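Wirnum handset battery logs, README

This dataset has battery readings from mobile phones that were used in normal daily life. Aslak Söderlund and I, Emiliano Orellana, collected them for comparing how fast the charge goes down on older and newer handsets. The phone owners agreed that we share the readings.

Contents

There are 1629 log files from 612 phones. Most phones have a battery of some 4000 mAh. The files are in 3 folders, named after the collection groups: Jutitz, Medina and Timuro. The groups did not use the same phone models, so please be careful when you compare one folder with another.

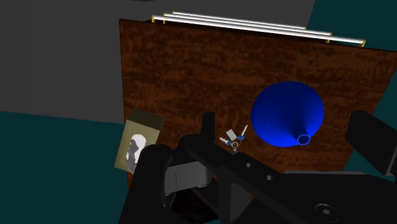
Each file is plain CSV with a header line. The columns are time, charge level in percent, screen on or off, network type and battery temperature in Celsius. Time is local time of the phone. If the owner traveled, you can find a jump in this column, and we did not correct it.

Known problems

Many Medina files have no temperature. The phones there did not give this value to the logging app, and the field is left empty. In Timuro the network type is sometimes "unknown" for many hours, mostly at night.

A restart of the phone begins a new file. For this reason one phone can have several files with the same phone number code in the name.

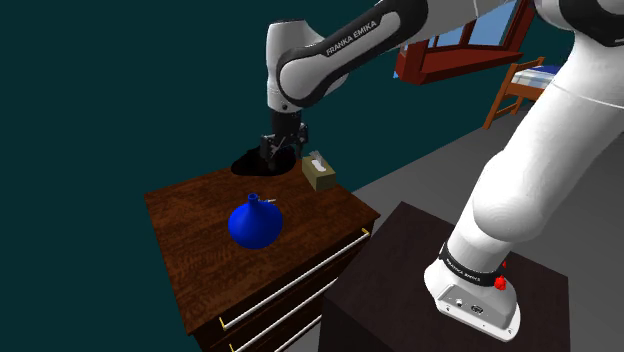

Franka Emika arm and chest of drawers, simulated view.

Changes

February: removed double rows from Jutitz, fixed the column order in Timuro. If you downloaded before this, please take the files again.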